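Wunar grippers, tracking jumps on the right hand

brelska_tom
Moderator note: moved from General to Setup and Repair.

ohmwork
We run one pair of Wunar hand-held grippers with the marker cubes. The right one started losing tracking in March. The left is fine. Same firmware, same charger. I recalibrated twice and the position still jumps 11 mm when I turn my wrist.

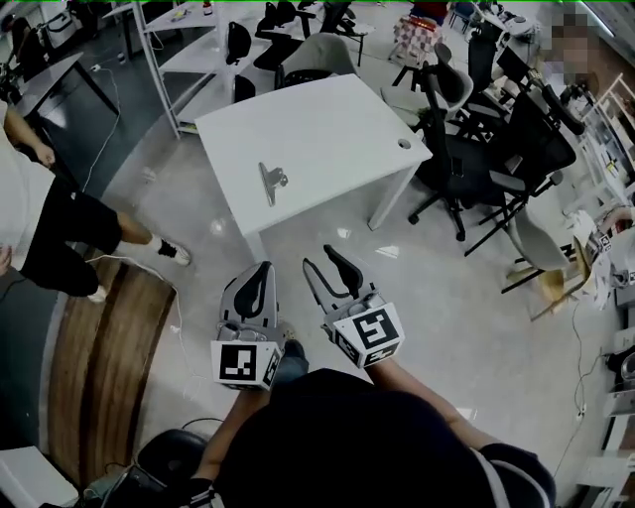 Posted by Parviz Yazdani | Latcombe | 148 posts

Both of mine are on, cubes at the base, binder clip on the desk as the test piece. Before you calibrate again, check the cube. Hold the gripper body and try to twist the cube with two fingers. If it moves at all, tighten the clamp and then calibrate. Ours gets checked every 2,000 cycles.

ohmwork
It does move a little. Is threadlocker OK on those screws?

heydari_fan
I wouldn't bother with the clamp. Jumps on a wrist turn are glare on the marker faces. Reprint them on matte stock.

Parviz Yazdani
Disagree. Glare gives you dropouts, and he has an offset. My floor is shiny with lights right over it and I don't get jumps. No threadlocker on the plastic, it can crack it. Snug the screws by hand, all 6.

heydari_fan
Matte fixed mine, that's all I can say.

ohmwork
Tightened it, down to 2 mm. Will try matte faces next week and post the numbers.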